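Strachan Bench Arm: Set-up Guide
Section 4. Your first sandwich run
Revised 2020-12-31

By now your arm is bolted down, the wrist camera is plugged in and the Fusel app can see both. Well done, the fiddly bit is over! This section takes you through the burger routine, the one most owners try first, and with good reason. It uses every skill the arm has (reaching, pinching, lifting, letting go) and you can watch it all from a chair with a cup of tea.

Before you start

Use the play food set for your first runs, even if you mean to move on to other things later. The pieces keep their shape, and a dropped one can go straight back in the tray.

CAUTION: Keep hands, sleeves and hair out of the arm's reach whenever the green lamp is lit. Press the red stop button before you touch anything on the table.

4.1 Laying out the table

1. Wipe the table and let it dry.
2. Put the white serving tray on the left and the clear tray on the right, with their edges close together.
3. Place the bottom bun on the left side of the white tray.
4. Fan the tomato slices across the front of the clear tray, each one overlapping its neighbour, with the top slice at the right.
5. Fan the patties behind them in the same direction.
6. Keep the lettuce to hand. You lay the first leaf yourself, flat on the bun, so the arm has a clear green target to build on.

Note: Overlap matters more than neatness. The fingers need a free edge to get hold of, and a fanned row gives them one every time. Flora Kerr, who wrote the burger routine, lays hers out quite carelessly and still gets good picks.

4.2 Checking the camera view

7. In the app, choose View, then Wrist.
8. Move the arm to Home. Both fingertips should show low in the picture, pointing towards the trays.
9. If either tray is missing from view, slide the table and leave the arm where it is. Moving the base means doing Section 3 again.

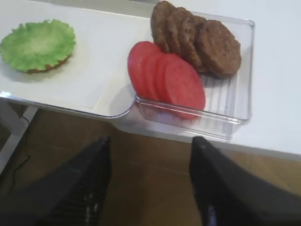

10. Tap Hold Light. This stops the camera from brightening and dimming itself as the arm moves, and it makes a lovely difference to how steadily the fingers come down.

Note: Clear plastic can throw bright glints. If the app shows "Edge unsure", turn off any lamp directly over the trays and tap Look Again.

4.3 Running the routine

11. Open Routines and pick Burger, Short.
12. Set the speed to 20 per cent. It looks slow, and you will be glad of it.
13. Set the grip to 8. Tomato slices slip below that.
14. Step back and press Start.

The arm takes a patty first, then a tomato slice, and pauses for 2 seconds above the bun before each release. Watching it line up that first patty is a real treat!

CAUTION: Do not go above 40 per cent speed with the short fingers fitted. They can catch the rim of the clear tray.

4.4 If a pick fails

Fingers close on nothing: run Finger Check (Section 3.6) and start again.
Two slices lift together: press Stop, spread the row a little wider, then press Resume.
Patty lands off-centre: move the bun, tap Look Again and carry on.

Once you have a few clean runs behind you, try Burger, Tall, which adds the top bun. Settings for it are in Section 5.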